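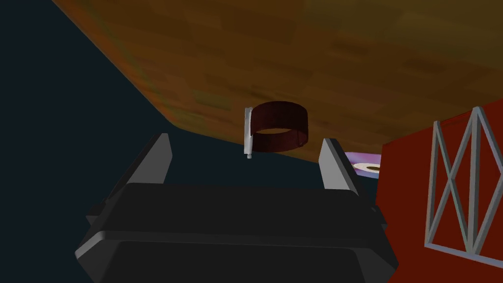
关于我们

大家好,我是Plendow的创始人,也是公司里写文案最慢的那个人。这个页面拖了好久,同事催了又催,今天(2018年12月8日)总算坐下来写完。我就按平时跟客户聊天的口气来写,您凑合看!

Plendow做的事情说起来很简单:我们卖一套给机械臂用的仿真练习环境,名字叫Sidex。您手上有一台机械臂,想教它伸手去拿东西、放东西,又不想一上来就在真家伙上试(撞一次夹爪,心疼半个月,我懂的),那就先在Sidex里面练。场景、物体、夹爪、相机视角都在软件里,装好就能跑,摔了碰了点一下重置就行。

我们是怎么开始的

我以前在一家做包装设备的工厂干调试,天天围着机械臂转。那时候换一个产品就得重新示教一遍,客户站在旁边看表,我蹲在地上改点位,改得满头汗。后来我跟两个老同事商量,能不能把这些活儿先挪到电脑里做一遍?最早的版本丑得不行,桌子是一块灰板,杯子是个圆筒,夹爪合上以后东西还会自己弹飞出去……可就是这么个版本,有个老客户看了说“这个我要”,我们就辞职了,一口气干到现在。

公司现在一共4个团队:仿真、控制、内容和客户支持。听着挺像样,其实大家坐在同一间办公室里,喊一嗓子全都听得见。

Sidex里面有什么

标准版带29个现成的室内场景,厨房、书房、储物间这些都有,家具和小物件的位置可以随机打乱,颜色和木纹也能换。很多客户一开始觉得换颜色是花架子,用过以后都回来问能不能再多给几种材质。道理不复杂,您让机械臂老是看同一张桌子,它就只认得那一张桌子了。

相机可以随便挂。我个人最喜欢挂在夹爪后面的那个视角,两根手指一左一右伸在前头,要去够的东西在手指上方还是旁边,一眼就明白。手腕一转,桌子底面、柜子侧面全都跑到眼前来,刚上手的朋友常常会晕一下,过一会儿就习惯了。这个视角遮挡多、角度怪,正因为这样才值得多练,真机上碰到的麻烦大半也是这一类。

夹爪模型目前有2种:平行两指的,还有一种我们叫Nel,指面做得宽一些,适合拿薄边和环形的东西。您自己的夹爪也能导进来,把模型文件发给支持团队,我们帮您配关节和碰撞体。这一步不另外收费,写在合同里的。

另外说一下Brolitz。这是我们今年9月上线的托管服务,您把任务描述和机械臂型号交给我们,我们在自己的机器上跑训练,再把结果和回放录像一起交给您。没有显卡的小团队用这个最划算,有几所职业学校的老师也在用,上课的时候直接放回放给学生看,哪儿抓空了,哪儿蹭到桌沿了,全班一起找原因,气氛特别好!

我们不太擅长的事

还是先讲清楚,省得您买了失望。软的东西我们做得一般,毛巾、电线、塑料袋,能动,但动得不够像。液体完全没有,倒水的任务请先别找我们。画面也不追求像照片,木头看着就是贴图的木头,我们把力气都花在接触和碰撞的计算上了。想要漂亮宣传片的客户,我会很老实地推荐您去找别家(已经推荐走好几位了,哈哈)。

还有就是,在Sidex里练得再好,搬到真机上也还得调。我们的支持工程师会陪您做这一段,标准版送2次远程调试,每次半天。不够用可以再加,价格在报价单里写得明明白白。

跟我们合作是什么感觉

客户对我们最多的评价是“回消息快”,第二多的是“话多”,这两条我都认。您提的问题会直接到写代码的人手里,中间没有人转来转去。更新日志也是我们自己写的,修了什么、弄坏了什么都会列出来,上一版把抽屉的摩擦系数写错了,我们也老老实实挂在最前面。

想先试试的话,网站上可以申请试用版,场景少一些,功能一个不缺。填表的时候麻烦写上您用的机械臂型号和想做的任务,哪怕就一句“想让它把杯子放到架子上”也行,我们好提前把环境给您配好。学校和研究组另有教育价格,来信时注明一下就可以。

也欢迎来办公室坐坐,提前打个招呼,我们给您现场搭一个您自己的任务,茶管够。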